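Posted April 12, 2026 by admin
Filed under: House & Garage

The garage floor is coated. The slab was poured in 2000 and had never been sealed, so most of the work was preparation. I taped a square of plastic sheet to the concrete overnight to check for moisture. The underside was dry in the morning. I repeated the test near the door, where rain gets in, with the same result.

Grinding came next. I rented a walk-behind grinder from Voyle and went over the slab in 2 passes at right angles. The edges had to be done with a hand grinder and a cup wheel, which took longer than the rest of the floor. Acid etching is cheaper, but it does nothing for old oil spots and leaves a lot of rinse water to deal with. Cracks were chased out with a crack blade and filled with Nusness patching paste, then sanded flush.

The coating is Clustarine, a two-part epoxy with high solids. Pot life is short. Once the hardener is in, pour the whole batch onto the floor in a ribbon and spread it from there; left in the bucket it heats up and sets early. I mixed small batches and kept a wet edge. There is one visible lap line near the water heater, from a batch I mixed late. The second coat covered most of it.

I left the floor 5 days before parking on it. The car has been in and out since November without tire pickup.

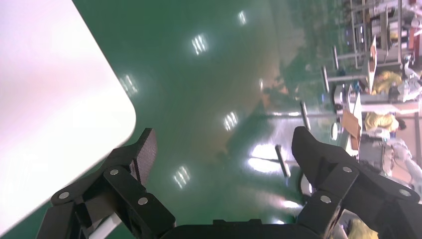
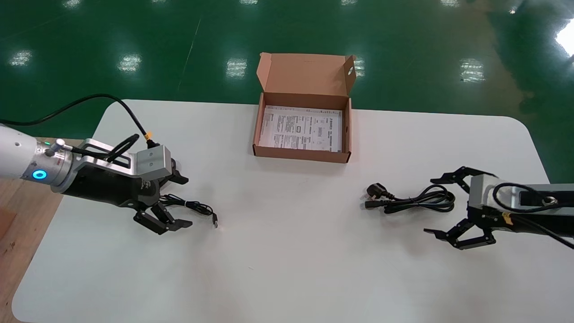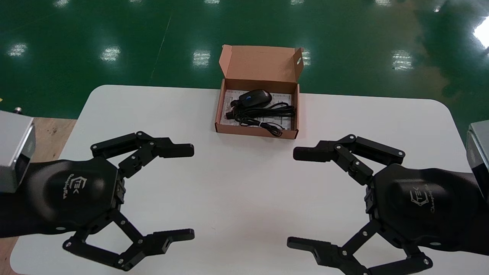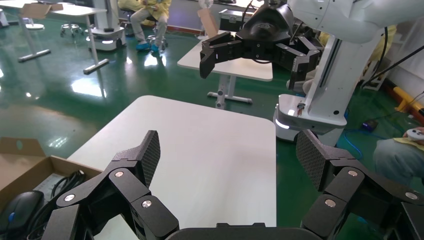
Gloss level is the decision I would revisit. I used the standard clear topcoat, and it shows every roller mark when the door is open and the light comes in low. The green floor in the second picture has the same problem with overhead fixtures: six rectangular patches of light reflected in it, plus a brighter glare at the far right. A satin topcoat would spread that out. Pelireck sells one that is listed as compatible with high-solids epoxy, and I plan to try it on the strip behind the workbench first. The strip needs a scuff with a fine sanding screen and a solvent wipe before anything will stick to it.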